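Caring for black table cloths and other dark fabrics at home

A black cloth on the table looks very nice on the first evening. After one week it shows every crumb, every hair and all the dust of the house. I have used dark cloths in our home for many years, and these are the methods which I keep.

Before the first wash

A new black cloth gives off color. Fill the sink with cold water, put the cloth in and leave it for one hour. If the water becomes gray, pour it out and do this again. Mine from Jaidee needed 3 changes of water before it was clear. I do not add vinegar or salt. Many people recommend them, but I tried both and saw no difference.

Washing

Turn the cloth so that the good side is inside, and close it with two or three big stitches if it is thin. Use liquid detergent. Powder leaves white lines in the folds, and they are difficult to remove when they are dry. Wash cold, with a short program and a low spin. Do not put towels in the same machine load!
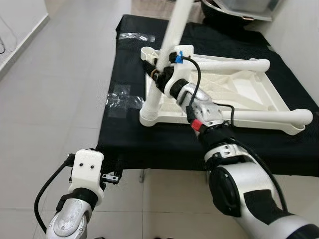 Removing dust and hair without washing

A damp rubber glove is the best tool. Pull it over the cloth always in the same direction, from the middle to the edge, and the hair comes together in a small roll. Sticky rollers are good also, but the cheap ones leave some glue and then the dust comes back faster. For a cloth that hangs far down, do the hanging part first, with your other hand behind it.

Knitted things

Dark knitted fabric has its own difficulty, because the dust sits between the raised rows. Shake it outdoors, then use a soft clothes brush along the rows, never across them. Wash it by hand and press the water out in a towel. Dry it flat. A ribbed piece that hangs on the line becomes long and does not go back.
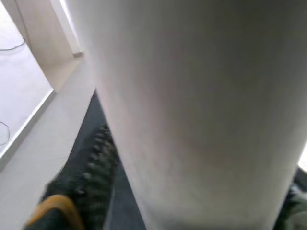 Dark knit with raised rows, beside a smooth white surface.

Little balls of wool should be cut and not pulled. My neighbor Birger Granström uses an old razor for this, and he has made a hole only once. I prefer small scissors.

Wax and grease

For candle wax, wait until it is hard and lift it with the back of a knife. Put brown paper over the rest and iron it with low heat. Change the paper often. For grease, rub in one drop of dish soap with your finger, wait ten minutes, and rinse from the back side.

Ironing and storing

Iron black fabric on the wrong side, or put a thin cotton cloth between. If you iron directly, you get shiny places, and these stay. If you have no time to iron, lay the cloth on the table in the evening, spray it lightly with water and pull it smooth with your hands. 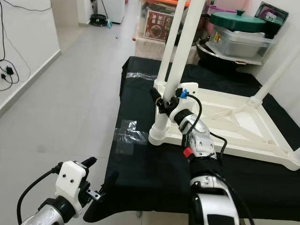 Black cloth laid over the table, with gray floor in front.

I roll my cloths around a cardboard tube, so there is no fold in the middle. In December we take out the big one, and it needs only a few minutes with the glove before it can be used.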